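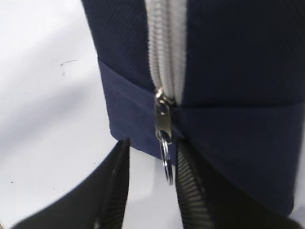
Figure 3. Wrist-camera view of the zipper item. The pull tab and ring lie between the two ribbed finger pads.

4.2 Fine grasping with the Gerngate kit

The Gerngate kit is sold by Fadix as a ready-to-use package: a two-finger gripper, a wrist camera, and a trained control model that the brochure says will handle "everyday items without tuning." We bought one set at list price and tested it without help from the vendor. The brochure's claim rests on 2,000 grasps, but Fadix does not say how many different objects were used, and our two requests for the object list went unanswered.

We ran 324 trials over 12 items. The navy bag in Figure 3 was chosen for its small metal pull, a part that the brochure never mentions. At this range the slider is fairly clear in the image while the zipper teeth and the ring are soft. We would not want to place a fingertip from the ring alone, and we doubt that the model can. Kwiatkowski and Poulain raised the same concern for the older Caldeira gripper, where close-range blur was blamed on the lens. Whether the lens or the focus setting is at fault in the present kit we cannot say.

A second concern is what else the camera takes in. Fadix recommends a "plain work surface," and our table was white, yet the view past its edge was far from plain.
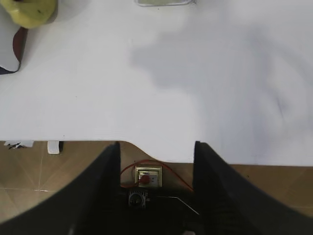 Figure 4. View over the table edge. A red plug and cable at a gold-framed socket plate show between the fingers, with brown floor tiles beyond.

The broad shadow on the tabletop also matters, as the kit has no lighting of its own. The vendor's sample clips, last updated 11/6/22, are evenly lit throughout. We did not mask the background or add lamps, as a buyer following the manual would have no reason to do either. Scores obtained at Damdale with a cropped view are therefore left out of Table 2.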